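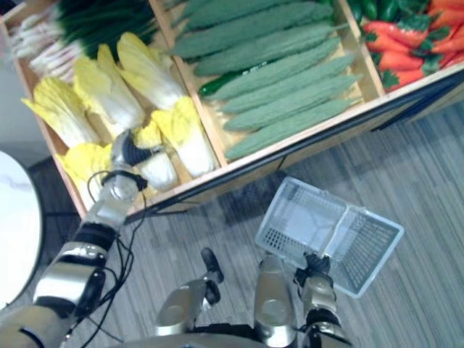 Fig. 1. Left hand down in the napa cabbage, right hand holding the basket.

Can the Momotero kit do my grocery shopping? Project report, Titilayo Ibrahim, Wadby Robotics Lab course

Short version: sort of, slowly, and I had a great time. The longer version is for whoever gets the kit next semester, and for Dr. Adeleke, who has to grade this (hi!).

The Momotero is a two-arm kit you rent or buy with the hands, the wrist cameras, the head camera and the software all in one package. Our lab has it on a trial rental at $2000 for the term, and my project was to work out whether it's worth keeping for the undergrad course. I picked produce as the test because everybody does blocks and cups, and I was sick of blocks and cups. Vegetables are lumpy and slippery and no two are the same shape, so if the hands are any good you find out fast.

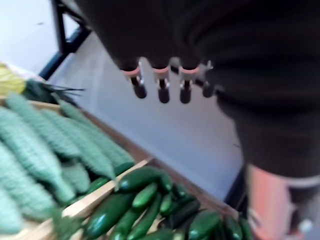 Last changed: Mar 16, 2018 (T. Ibrahim), added the section on cables

Setup first. The manual is 42 pages and the part you need is in the back, starting with the section on homing the arms. Read that before you plug in anything. I didn't, and my first afternoon went to an error message that means "joint not homed" but says "host unreachable." Once that was sorted, the software found both arms right away and the camera views came up side by side in the browser, which felt pretty magical after the kits I'd used before.

The job I gave it was simple to say: keep the basket in the right hand, reach into the shelf with the left, pick what's on the list, drop it in. You teach it by driving the arms yourself and saving the motion, and then you can nudge the saved motion around for a new spot. Teaching is the best part of the product by a mile. Amen, my lab partner, had never driven a robot in his life and he was getting bell peppers by the end of his first session (he has been unbearable since).

Bitter melons were my favorite. All those bumps give the fingertips something to hold, and the grip stayed put even when I came in at a lousy angle. Cucumbers are the opposite. They're smooth and they roll, and the hand tends to push them along the divider before it gets hold of one. If you slow the closing speed way down it gets better, though then you're standing there forever. Carrots I'd call fine if you go for the thick end.
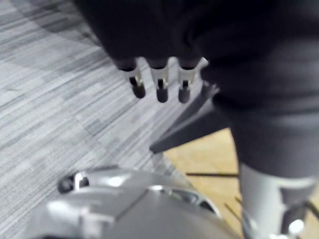
The other thing I spent a lot of time on was moving the arm between picks. The default path between two saved poses is the shortest one, and the shortest one likes to swing low across the shelf front. You have to add your own in-between pose, up high, and the software lets you do it but hides it under a menu called Extras (why??). I ended up saving one "safe" pose and sending everything through it.

About the wrist cameras. I love having them, and I wish they were better. As long as the arm holds still the view is useful, but once it starts moving you get a lot of blur, and a good part of the view is the robot's own hand and forearm. For close-up picking I leaned on the head camera and used the wrist view as a second opinion. I'd want a faster shutter setting before I tried any kind of automatic detection on it.
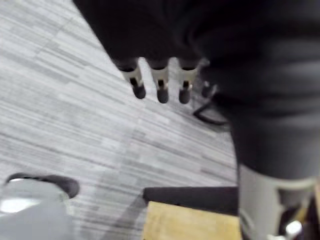 Fig. 4. Wrist camera view, fingers over the carpet.

Cables! The arms carry loose cables, and there's enough slack that I was always checking where they'd gone before a big move. Amen and I used hook-and-loop ties at the forearm and left a bit of slack at the elbow. Do this on day one. I'd expect a proper cable guide at this price, and I've written to the company to ask if they sell one. No answer so far.

Would I keep it? For a 12-week course, yes, if we have at least 2 people on each team so one can drive and one can watch the arms. For a group that wants to run the same job all day without touching it, I'd say wait. The rental is up in June, and Dr. Adeleke needs a decision from the lab before then.

My saved poses are on the lab drive under momotero/produce. The one called cabbage_old is bad, please don't run it.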